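Sukano Folding Work Table, six months on

I bought the Sukano in June, when my old table finally gave up a leg during dinner. It cost 174 dollars, arrived in a box the shape of a door, and promised on the side that I would be "ready in minutes." It didn't say how many. I got to 36 and stopped for a sandwich.

The instructions are all drawings, starring a bald little man who never frowns. He and I parted ways at step 18, where he turns the whole table over by himself with one hand. I used two hands, a knee and some language.

Once up, it's a decent table. The legs lock with a clunk you can hear from the next room, and they stay locked. The top doesn't bow in the middle, even with a sewing machine on one end and a leaning tower of tax folders on the other. I had a Tamura before this one, and you could make soup slosh on it by breathing.
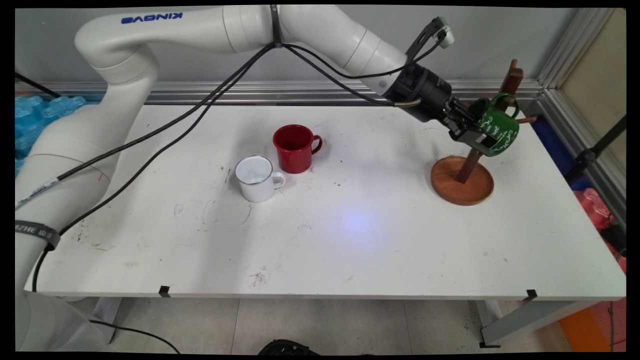
Cables draped in loose arcs across a table, with a Kinova arm over it.

Cords are my main gripe. The Sukano has no slot, clip or hole for them, so the lamp, the laptop and the phone all trail over whichever edge is nearest my elbow. Drultel sells a clip-on tray that is supposed to fit any folding table. It fits any folding table except mine, by the width of a pencil.

Folding it back up is easier than the setup, though the carry handle sits a little off center, so the thing swings into your shin on every other step. Stairs are an adventure. I also wouldn't trust the claim that it holds 1000 pounds, mostly out of respect for my floor.

The Wovilmont costs more and has a cord slot, and if I had it to do over I might pay up. Still, the Sukano has survived one Thanksgiving and a gravy incident, and the stain came out with dish soap. Four stars. The missing one is for my shin.

Posted Sunday, December 22, 2019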